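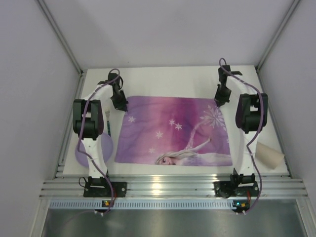 About Hutent

Hutent is a small testing workshop in Celtevcombe. We try out grippers, robot arms, cameras and controllers, and we write reports for people who must choose between them. We do not sell any of this equipment and we do not take commission from those who do.

Our customers are mostly small companies and school laboratories. They have money for one system, sometimes for two, and they can not afford to buy the wrong one. A data sheet tells them how much a gripper can lift. It does not tell them if the same gripper can take hold of the edge of a thin cloth on a flat table, and for many of our customers this is the whole question.

How we started

The workshop began as a repair service for packaging machines. Customers asked us again and again which gripper they should put in place of the broken one, and we noticed that our answers came from habit. So we built a first test table in the corner of the repair room and began to write down what we saw. After two years the table had more work than the repair service, and we moved to the present building, behind the old dye works. The repair service was closed in May of the following year.

What we test

Most of our work today is with pairs of small arms that share one table. Two arms on a common aluminum rail are a good arrangement for comparing, because we can change the gripper on one side and leave the other side as it was. The table top is white and the walls around it are plain and pale, so that the cameras have little to be confused by.

Cloth is our main subject. A box has the same shape each time you put it down, but a cloth does not. We ask the arms to take two corners, to lift, to fold, to lay flat again. We use household textiles in bright prints as well as plain ones. A printed snowflake near a corner can be a help for one camera and a trouble for another, and we want to know which. Plates, forks and cardboard tubes are also in our set of objects. A fork is thin and hard to take from a flat surface – many grippers which are very good with tubes can do nothing with it.

The present set has 147 objects. Each one has a card with its weight, its size and the place where we bought it, so that a customer can repeat the test at home.

Ticona and Vosby

Ticona is the name of our test procedure for grippers. One full round of it has 188 attempts, with the same objects in the same order, and we do not stop early when the result looks clear. Failed attempts are sorted by kind: missed, slipped, pinched in the wrong place, or stopped by the controller. In our experience the last kind is the one which customers ask about the most, since it is often possible to cure it in the settings.

Vosby is our younger project and it is for controllers and cables. It is less exciting to look at. We move an arm through the same path 2,000 times and then we check the connectors, the board and every place where a cable bends. A cable that makes a loop above a gripper has a hard life, and we have changed our opinion about several arms after this test.

How we report

Every report contains the numbers, the settings, and the recordings of all failures. We write in simple language. If two products are equal for the purpose of the customer, we say they are equal – even when the customer would like to have a winner. Our archive holds 234 reports, and customers who agree to it let us share theirs with other readers on request.

Makers of equipment may also send us a product. They pay the same price as everybody and they receive the same report. They can comment on it before it is closed, and the comment is printed in full at the end, but the results stay as they were measured.

Visiting and contact

The workshop is open for visitors from nine in the morning until four in the afternoon, by appointment. You are welcome to bring your own objects, also difficult ones. Please tell us in advance if they are heavier than a full water bottle, so we can prepare another arm. Schools may book a half day at the table without cost during the months when we have fewer orders, usually February and August.

For a price, please write to us what you want to pick up, how often, and what you have tried already.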